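Katwood bench notes, May, started 7:40 am

Third round on the casein glue. Writing this up while the pot warms because last time I left it till evening and half of it was gone from my head.

Where we are: rounds one and two were both milk powder plus vinegar, rinsed, then baking soda. Round one grainy, round two less grainy but smelled bad by the next morning. Zuzanna Szewczyk's note in the margin says "rinse more, you always rinse less than you think". She's right, I timed it.

Today is lime in place of the soda. Same milk powder (the Drustar bag, opened last week, clip on it). Hydrated lime from the shelf by the sink, NOT the garden lime, they look the same in the jars. Somebody please label the jars. I'll do it.

8:15. Weighed out 40 g powder. Water to 481 g total on the scale, was aiming for 480, left it. Stirred until no lumps on the spoon. Vinegar in slowly. Curd came together fast, much faster than round two, maybe the water was warmer. Didn't write down the temperature!! Dumb. Hand-hot is all I can say.

Strained through the cotton, squeezed, back in clean water, squeezed. Did that 8 times, per Zuzanna. Water ran clear by the sixth or so but kept on. Curd feels like wet eraser at the end, squeaks when you pinch it.

Weighed the curd and forgot to tare the cloth. So no yield number for this round either. Will dry the cloth and subtract, if it doesn't go in the wash first.

9:05. Lime slurry in a bit at a time. Nothing, nothing, then all at once it lets go and turns to something like heavy cream. Really nice. Almost no grain when I drag a card through it. Round two never looked like this. Color is off-white, slightly yellow at the rim.

Let it stand with the lid on while I set up for the joints. Wiped down twice with plain water, then dry cloth, because the old glue drips from winter were getting picked up on the test strips and I don't want that in the results again.

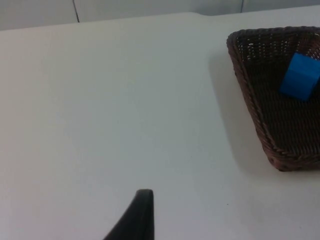
White tabletop, one dark speck.

Test pieces: maple to maple, pine to pine, maple to pine. All cut from the same offcuts as round two so we can compare. Face grain only. End grain is hopeless with this stuff and I'm done proving it.

Sanded one face, left the other off the plane. Zuzanna thinks the planed face holds better, I think it makes no diffrence. We'll see. Marked planed ones with a pencil P on the end.

9:30. Spread with the short stiff brush. Thin coat both sides, wait until it stops looking wet, press together, clamp. Clamps snug, no more. Round one I cranked them and squeezed everything out, and the joints failed clean, bare wood on both halves.

Squeeze-out today was even all along the line on the maple, patchy on the pine. Pine is drinking it. Second coat on the last pine pair to see if that fixes it, marked 2C.

Cleanup: cold water works if you get to it right away. After that it's a scraper. Glue on the brush was already going stiff at the ferrule by the time I finished the last pair, so working time is short. Need to actually time that. Guess was half an hour but it may be less with the lime this fresh.

Gloves on for the lime, by the way. I skipped them for the slurry and my knuckles are dry and pink now. 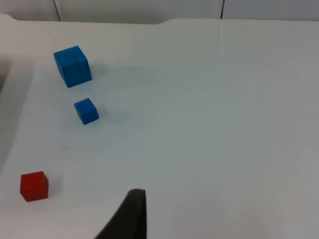
10:20. Poured what was left into two jam jars. One in the fridge, one on the windowsill, both with lids. Want to know how fast it goes off. The soda batch lasted a night. From what I understand the lime one doesn't so much rot as set up in the jar, so the windowsill one might just turn into a plug. Fine, then we know.

Ran a strip of the thin stuff on brown paper too, for the label job. Paper cockled a little but flattened out under the board. Sticks well. Might be more use to us for paper than for wood to be fair. The Wisdale order is all paper labels, 733 of them, and if we could do those with something made here I'd be happy. Paste would do it too, but the paste lifts at the corners in damp weather and they complained last time.

Color question for the labels: lime glue can stain some papers and I don't know about this one. Left a swatch under glass by the window, half covered with card. Check in a couple of weeks. Oak would be worse of course, the lime turns it dark, so no oak tests until someone wants dark oak.

Before lunch, phoned Zalewska about a finer powder. They have one, no vinegar stage needed, just soak and add lime. Costs nearly double what we pay. Asked for a small bag anyway, it'd be good to have one batch made with proper casein for comparison. If it's twice as strong then it's worth it, if it's the same we stay with milk powder and rinse a lot.

2:10 pm. Peeked at the clamps. Squeeze-out is hard on the outside, rubbery under the nail. Leaving them. Everyone please leave them, the maple/pine pair especially, it's got a clamp that slips if you look at it.

Fridge jar: thicker, still stirs. Windowsill jar: like cold custard. Already.

Also dropped a bit of the hardened squeeze-out into a glass of water to see if it softens. Round one stuff went to mush before I'd finished my coffee. This one after a bit over an hour is slippery on the outside and still firm when I bite it with the tweezers. Promising. Leave the glass there, it's got a tape tag. 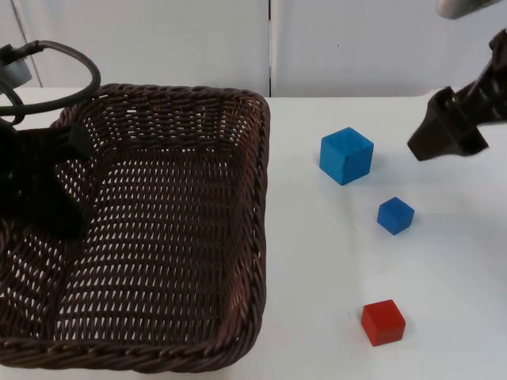 Can the thick jar be thinned with water and used anyway?
Once it has started to gel, water only makes it lumpy and weak, so throw it out and mix fresh. If it's just heavy and still runs off the brush, a spoonful of water is ok.

To do:
take clamps off tomorrow morning, not before
break test, same lever and bucket as round two, write down the weight BEFORE tipping the bucket out
weigh the dry cloth
label the two lime jars
thermometer next to the pot so there's no excuse
time the open time properly, fresh batch, maple only
new stiff brush, this one is shedding

4:45. Bucket is on loan next door, need it back by morning. Stopping there.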